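Hirkent Rowers (American football)

The Hirkent Rowers are an amateur American football team from the river town of Hirkent. They play in the second level of the Bremdale Football League, and their home games are held at Sequeira Field, on the east bank. The team colors are dark green and white. The head coach is Rostam Azimi, who was before that the offensive line coach of the same team.

Name and colors

The name comes from the rowing club of the town, which gave the football players a place to change clothes in their first two seasons. The players were called "the rowers" by the people who lived near the boathouse, and the name stayed when the team moved to its own ground. The green color was taken from the rowing club also. White helmets were introduced later, after the team bought a used set from a college that had stopped its football program.

History

The team started as a flag football group of students and workers from the Dremik paper mill. In the beginning they had no tackling equipment and played with seven players on each side. The first game with full equipment was lost against Bremdale Harbor by a score of 34–0. The second game, two weeks later, was also lost, but the Rowers scored their first touchdown in it, on a fumble return by a defensive tackle whose name was not written in the game report.

For several years the team had not enough linemen. Players often had to play both offense and defense, and the coaches used a simple offense with two tight ends and few passes. This style became a kind of habit, and it continued when the roster was larger. The Rowers still run the ball more than most teams in their league.

The best season of the club ended with a place in the second level final, played in June in Bremdale. The Rowers led at halftime and lost 21–17 after a late interception. In the following year many older players retired, the team won only two games, and the head coach left. Azimi took his place. He kept the running offense but changed the defense from four down linemen to three, mostly for the reason that he had more linebackers than linemen.

Stadium

Sequeira Field is a grass ground with one covered stand of 372 seats. Standing places along the opposite sideline bring the capacity to 700. The field is shared with a soccer club, so the football lines are painted in yellow and the soccer lines in white. The goalposts are mounted on wheels and are rolled away after each game. On the north side, the distance between the end line and the fence is short, and the league asked the club to put padding on the fence before it gave permission for playoff games.

A small building behind the stand contains the locker rooms, a kitchen and the club shop. The shop is open on game days and sells scarves, caps and tickets for the raffle.
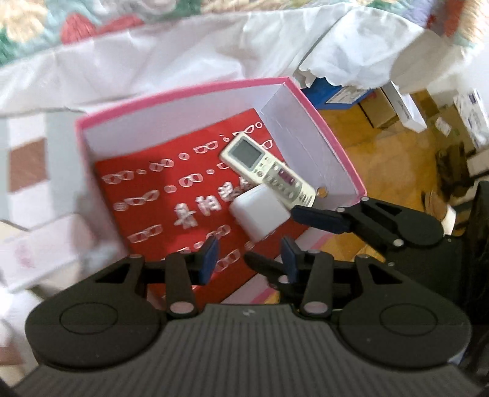

Box with a pink rim, containing a red item with a pattern of eyeglasses.

Rivalries

The main rival of the Rowers is the Dremik Millers, a team founded by former Hirkent players who worked at the mill and wanted a club closer to home. The two towns are connected by one bridge, and the yearly meeting is called the Bridge Game. The winner keeps an iron bolt, mounted on a block of oak, until the next game. The longest Bridge Game was decided in the third overtime, when Hirkent stopped the Millers on a two-point attempt.

The games against Bremdale Harbor have less tradition but bring more spectators — Harbor supporters usually travel in large groups, and the ground was sold out on both of their most recent visits.

Records

The longest play in the history of the club is a kickoff return of 100 yards, in a home win over Dremik. The club counts only league and playoff games in its records. Statistics from the flag football period exist in part, but they are listed separately and are not complete.

Youth team

A youth team for players under 19 was formed after the move to Sequeira Field. It practices on the same evenings as the adult team and wears the older green helmets. The youth season opens on 7th September, one week after the school holidays end. Several starters of the present adult offensive line came from this team, including both tackles.

See also

Bremdale Football League
Bridge Game
Dremik Millers
Sequeira Field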